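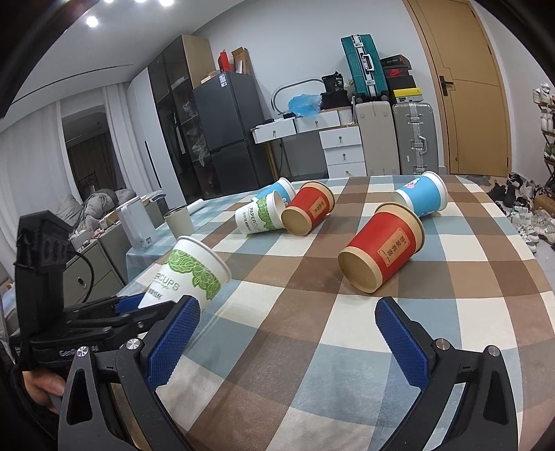
Trying Out the Zulmont Hand-Held Gripper Kit
Tonantzin Robles, Bustham

When our group first opened the Zulmont kit I was worried we would spend all of June just learning to hold it, but it was comfortable from the first afternoon — my thanks to Bruririk for the loan! We practiced on paper cups lying on their sides, and over 97 tries I came to like the soft blue pads very much. The manual is thin, and I had to read its 6 pages twice before the setup made sense to me. I would still gladly recommend the kit to next year's class.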